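Zadier 5 battery claims, anyone buying this?
Phones & Tablets > General

wrenchley
Posted August 2, 2025
So the Zadier 5 page is up and they're promising "all week" battery on the same size cell as the 3. Same screen too, as far as I can tell from the spec sheet. I have the 3 and it gets me to dinner if I leave it alone. What changed? The page says "smarter power" and leaves it there. I've been burned by this company before so I'd like to see one person outside their marketing department run it flat.

dockside_lou
Power management can do a lot. The new chip is supposed to idle much lower than the old one. I went from a Wosix to a newer Wosix with a smaller battery and got more time out of it.

wrenchley
More time, sure. A week, though? Read the footnote. It's measured with the radio off for most of the day and brightness at 33 percent. Who uses a phone like that?

plainoldtim
My mother.

fennelroot
The footnote is normal, every maker does it. I don't get why Zadier gets picked on. The 3 was a good phone for the money and it got updates when the Wosix people were still waiting for theirs.

wrenchley
It got updates. The April one killed my fingerprint reader and support told me to clean the sensor. I cleaned the sensor. Still dead.

fennelroot
Mine works fine after April. Did you do a reset?

wrenchley
Twice.

kettlebird
Can we talk about the camera instead, because that's where I smell something. The samples on their site are lovely but if you save one and open it on a big monitor the detail is mush in the corners and weirdly sharp in the middle. Then the Ouellet blog puts up its "hands-on" and it's the same kind of picture with the same kind of light. Did they shoot those or were they handed them?

dockside_lou
Ouellet does its own shooting. They've said so.

kettlebird
They've said a lot of things. They also said the 3 had the best speaker in its class.

plainoldtim
It has a speaker?

greyledger
I've bought more than 3,537 dollars' worth of phones from this outfit over the years (family of five, yes I added it up, no I'm not proud) and my rule now is to wait. The price drops before the holidays every single time. If the battery is real it'll still be real then, and somebody else will have found out what's wrong with it. Same with the camera. I don't trust store samples and I barely trust reviews. I look at dull stuff, pale tables, fruit, anything with a weave in it, and see if the phone smears it or turns the reds to candy.
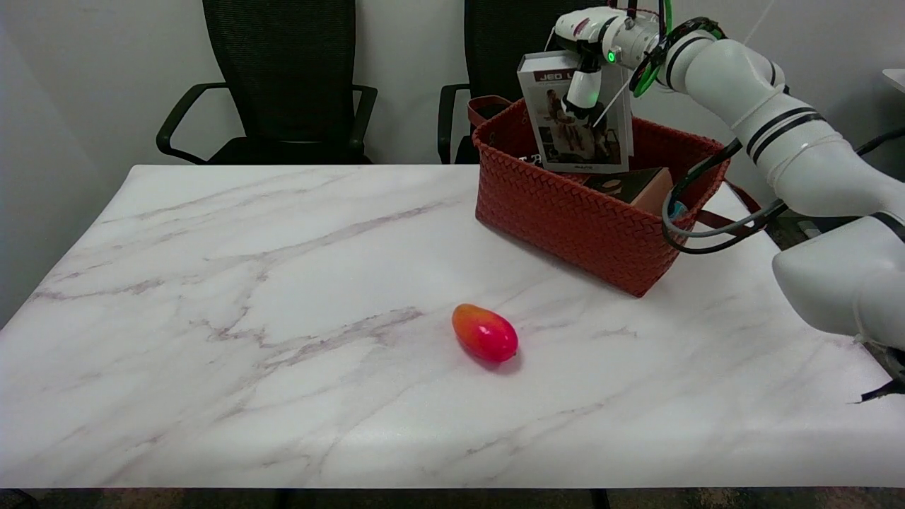
And I want to see it with the "scene boost" switched off, if they even let you switch it off anymore. On the 3 it was buried three menus down and came back on after every update. That's my real beef with Zadier. I can live with a so-so camera. I can't live with settings that change themselves.

fennelroot
Fair point on scene boost, that one annoys me too. There's a Fetent app that lets you skip it completely, but it's slow to open.

dockside_lou
Fetent wants access to your contacts. For a camera app. No thanks.

fennelroot
You can deny it -- it still runs.

wrenchley
Back to the battery for a second. Does anyone know if the trade-in price they quote is a real number? They're offering me decent credit for the 3 but the page says "subject to inspection" and I have a dead fingerprint reader, as discussed.

greyledger
It's the number before they knock it down. They cut mine for a scratch I still can't find. Sell it yourself.

kettlebird
Seconding that. Mention the reader in the listing or you'll get it mailed back to you.

wrenchley
Ok. Holding off on the 5 then, at least until somebody posts a proper run-down test with the radio on.

plainoldtim
I'll ask my mother.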